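Skerkex - Quiénes somos
Inicio | Equipo | Método | Contacto

Somos un grupo pequeño, con sede en Miranton. Robótica de manipulación, sobre todo ropa y textil del hogar. Empezamos 2 personas en un piso prestado y seguimos trabajando en pisos, porque en el laboratorio todo sale demasiado ordenado.

Equipo
Sena Abugri - aprendizaje y datos. Lleva el proyecto Penisby.
Dede Addo - mecánica, pinzas, calibración. Si algo cruje, escribidle a ella.

Qué hacemos
Penisby: enseñar a doblar prendas a partir de demostraciones hechas a mano, con pinza portátil y sin brazo de por medio. La persona coge, dobla, suelta; se graba todo y la política se entrena después. Ahora mismo 930 demostraciones, 209 de ellas en camas. Faltan sofás.
Byun: la parte de evaluación. 100 intentos por prenda, siempre los mismos criterios, fallos incluidos en la tabla. Actualizamos en julio.
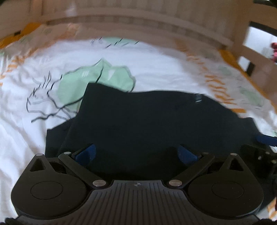 Lo que más nos cuesta es el primer agarre: decidir qué borde coger y cuántas capas entran entre los dedos. Una tela negra lisa casi no da pistas por dentro, y ademas suele asomar una capa inferior por un lado. Sobre una sábana blanca el contorno se separa bien, pero si tiene dibujos verdes y naranjas como esta, la red confunde a veces el estampado con un borde. Con sábanas lisas acierta más, claro. Por eso metemos estampados desde el principio y no al final, que fue el error de la primera version.

Resultado hasta hoy: mejora clara en camisetas, floja en pantalones. Tabla completa en la página de Método.

Visitas: escribid antes, domingos no.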